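## 4.2 Plate color and the size of self-served portions

The second part of the study looked at whether the color of a plate changes how much people put on it. Earlier work on this question has given mixed results. Some of the disagreement comes from the food itself: pasta in red sauce on a red plate is hard to see, and diners may add more before the portion looks complete. Other differences come from the setting. A buffet line with a queue behind the guest is a different place from a quiet table at home.

We ran the sessions in two staff canteens, one in Ballberg and one in Kurnska. Both serve lunch from a counter where guests fill their own plates. The food was supplied by the same kitchen, Fleria, so the menu could be held constant across the two towns. Portions were weighed at the end of the counter on a Voß bench scale before guests paid. In all, 581 lunches were weighed, 289 of them in Ballberg and the rest in Kurnska. Sessions began in March and ran until the canteens changed to their summer menu.

Each canteen used white, pink and dark blue plates of one size. The color was changed between sessions and never within one. Guests were told that portion weights were being recorded but were not told why. We left out 78 further lunches where the guest used a bowl, took a second plate, or shared a portion with someone else. Trays with only a drink or a dessert were not weighed.

Guests in Ballberg took slightly more on pink plates than on white ones when the main dish was pale, such as rice, potatoes or fish. The same guests took equal amounts on both when the main dish was dark. In Kurnska the difference went in the same direction but was smaller, and we do not treat it as a finding on its own. Blue plates gave the least stable results – on some sessions the mean weight was the highest of the three colors, and on others the lowest. Time of arrival mattered more than color in both towns. Guests who came after 1 p.m. took less of everything, in part because the trays were no longer full.

A typical serving of the rice dish was close to 400 g, so even the clearest color effect is small next to the normal spread between one guest and the next. Color also cannot be separated from contrast with the table. The Ballberg tables are white, while those in Kurnska are brown, and a pink plate stands out differently on each (Figure 3).

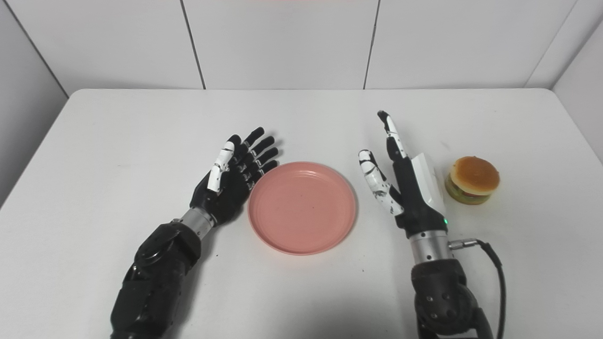

**Figure 3.** Round pink plate on a white tabletop.

One Kurnska guest wrote on the comment sheet that she had not noticed the plates at all and had simply stopped when the serving spoon felt heavy. Several others made the same point about the spoons. The two canteens used different ones, and we did not record their size. A repeat of the study should fix the spoon as well as the plate, and should weigh what is left uneaten, as a larger portion does not always mean a larger meal.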